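Kudley Yarns — Frequently Asked Questions

Where are you?
The shop is on the main street in Brolport, two doors up from the chemist. There is parking behind the building, and the back door is open whenever the front one is.

Do you sell online?
Yes. We keep 2,648 colours and weights on the website. The shop holds fewer, so ring first if you want to see a particular shade.

How much does postage cost?
Orders over £70 go free within the UK. Smaller orders are charged by weight at the checkout.

Can I bring my own knitting to the Plistine weekend?
Please do. The weekend runs every September and most people bring something half finished. Toivo Saarinen teaches colourwork in the mornings and Folke Blomqvist takes the sock class after lunch. Needles are provided for both classes, but not scissors. 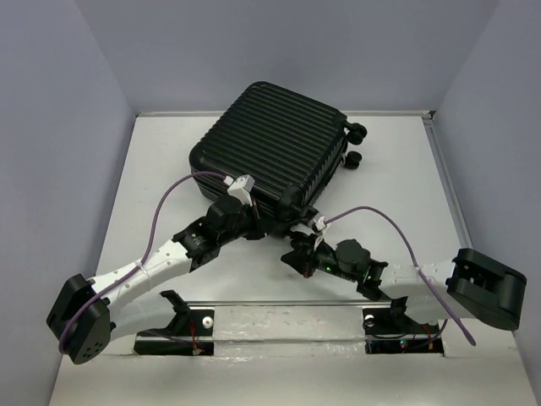
A hard-shell case with ridges and caster wheels.

How much yarn should I buy for a jumper?
An adult jumper in double knitting takes almost 2,000 metres in the largest size. Check the pattern and buy one extra ball — dye lots sell out.

Can I return yarn?
Unused balls with the band still on can come back within a month. We can't take back yarn that has been wound.

Do you wind skeins?
Yes, free of charge if you bought them from us. Tick the box at the checkout or ask at the till. Laceweight takes longer, so allow an extra day.

What is Jadoon?
Jadoon is our own four-ply, a wool and nylon mix meant for socks. It can go in the machine on a cool wash. Dry it flat.

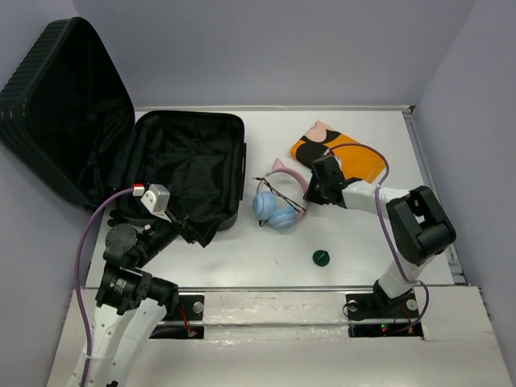

Classes and vouchers

How do I book a class?
Book on the website or in the shop. We ask for full payment to hold a place.

Do vouchers run out?
No. They can be used for yarn, patterns or classes.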